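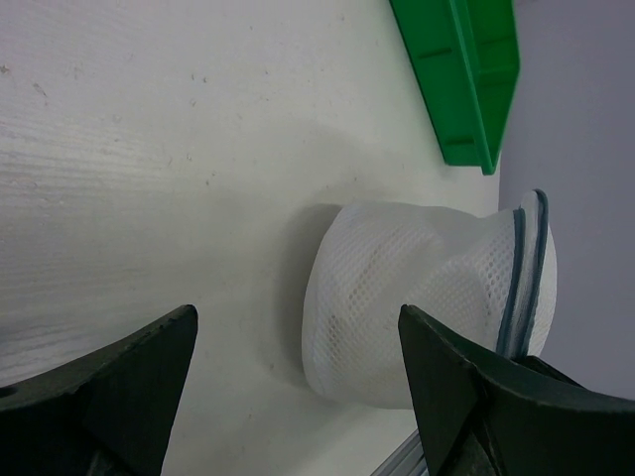
Household Textiles and Laundry Care
Unit 5 handout: Mesh laundry bags
Revised Jun 30, 2023

Read this before the practical. Bring it with you, along with your care label chart from Unit 4.

What the bag does

A mesh laundry bag lets water and detergent through while keeping the item inside from rubbing against the drum and the rest of the load. It also keeps straps, hooks and ties from wrapping around other clothes. It doesn't make a hand-wash item machine washable. The care label still decides that, and a bag won't protect wool from a hot cycle.

Types of mesh

Fine mesh has small holes and a smooth feel. Use it for hosiery, lace, thin knits and anything with loose threads that could catch. Water moves through it more slowly, so it needs a looser fill.

Coarse mesh has larger holes you can put a pencil tip through. Use it for socks, baby clothes, washable soft toys and sportswear. Don't use it for anything with hooks, which will work their way out through the holes.

Padded or double-layer bags have a second layer of netting or a thin spacer between the layers. They hold a rounded shape and are mostly sold for bras. They take longer to dry than a single layer.

Parts to check

Look at the zipper first. The tape should be stitched down along its whole length with no gaps, and the slider should move without forcing. Many bags have a small elastic loop or fabric cover at one end of the zipper. Tuck the slider under it before washing. A loose slider can creep open during the spin, and a bare metal one can chip the drum coating.

Then check the seams. Turn the bag inside out and pull gently on each one. Any hole wider than the mesh itself means the bag is retired or mended before use. For mending, use polyester thread and a small zigzag stitch. Cotton thread may shrink and pucker the netting.

Filling the bag

1. Close all hooks, zippers and buttons on the items.
2. Turn printed or beaded items inside out.
3. Sort by color exactly as you would for a normal load.
4. Fill to no more than two-thirds. You should be able to press the sides together easily.
5. Close the zipper and tuck the slider.
6. Put the bag in with other items of similar weight. One bag alone in a front loader often throws the spin off balance.
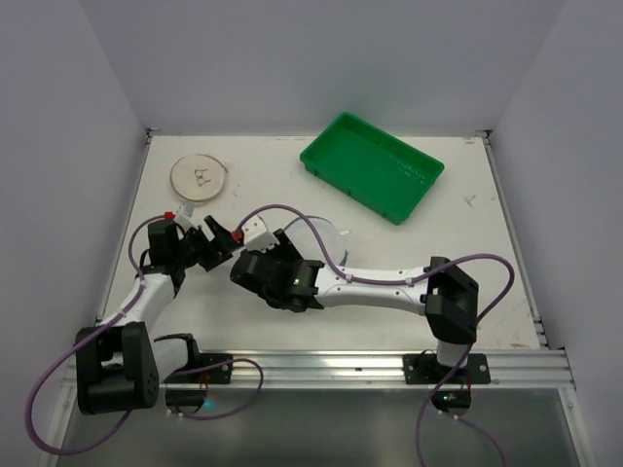
Set up your work surface before you open any bag. It should be wiped down and dry, and you want enough clear space to lay a bag flat with the zipper facing you. Small parts such as detached sliders and thread ends go in a tray so they don't end up on the floor or in the next load.

Bags used in this course

The department stocks three kinds. The Moldale is a fine mesh bag for hosiery and lace. The Gemier is coarse mesh and comes in two sizes - use the smaller one for socks. The Marikar is double-layer and holds one or two bras, depending on size. Sign out what you need from the storeroom and return it dry.

Drying and storage

Empty the bag as soon as the cycle ends. Items left bunched up in wet mesh pick up creases that are hard to press out. Shake the bag, leave the zipper open and hang it from the closed end. Don't put it in the dryer unless its own label allows it. Fine netting softens at fairly low heat and doesn't recover its shape.

Store bags with the zippers open. A flat bag can be rolled. Double-layer bags should be left unfolded or the spacer takes a permanent crease.

Practical task

Work in pairs. You will get 7 items and a care label for each. Decide which items need a bag, choose the type, and write one line for each choice. Then inspect 6 bags from the storeroom box and record any fault in the zipper, seams or netting. Use the Kilotora inspection sheet - one row per bag. Hand in both sheets at the end of the session.

Reading for next time: Unit 6, Stain treatment before washing, first two sections.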